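Minutes of the Residents' Meeting, Hondoment House
Held July 30, 2023, in the ground floor common room
Chair and minutes: Bình Cù

1. Opening
The meeting was opened after a short delay, as the key for the common room had to be brought from the office. The minutes of the last meeting were read and approved with one correction: the bicycle room is cleaned by Fevari, not by Gounder.

2. Laundry room
Two of the four washing machines are still out of order. Fevari has ordered the door seals and will come in August. Until then, residents are asked to keep to the booking sheet and to write their apartment number on it clearly. 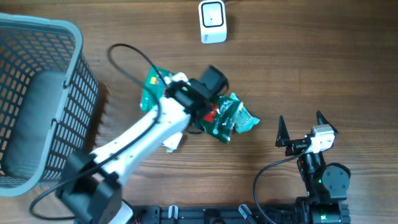

The question of clothes left in the laundry room was discussed for a long time. Some residents find it unpleasant when their things are taken out of the machine by a neighbor. Others said they can not wait one hour for a stranger. It was agreed that clothes may be taken out 11 minutes after the end of the program, and that they must be put in a basket. A gray plastic one with openings in the sides, like the one in the photo, was preferred over closed boxes, so that the air can pass. Things should not be left in a crumpled pile on the table. The house will buy baskets for up to $100 in total.

3. Courtyard
Gounder has sent an offer of $541 for cutting back the two trees near the gate. One resident asked if it is possible to wait until the birds have left. The offer was accepted on the condition that the work is not done before the end of August. The bench will be painted by residents, and the color will stay green.

4. Noise and quiet hours
There were complaints of music late in the evening on the third floor. The chair has talked with the apartment concerned - the conversation was friendly. No further step was decided. It was repeated that drilling is not allowed during quiet hours.

5. Small electronics in the common room
It was asked again that personal devices are not left on the table in the common room. The meeting decided that such things will be kept in the office, where the owner can ask for them.

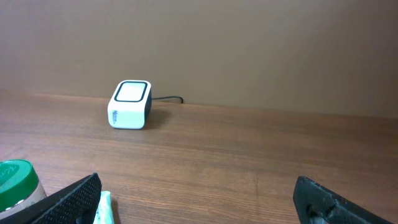
6. Stairway lighting
The lamps from Jurnow on the second floor go off too early, and older residents have to find the switch in the dark. Bình Cù will ask Jurnow if the time can be made longer without a new timer.

7. Other business
The glass container will be moved closer to the gate. A request for a second notice board was put off to the next meeting.

The next meeting will take place in the same room. The date will be put on the notice board by the front door.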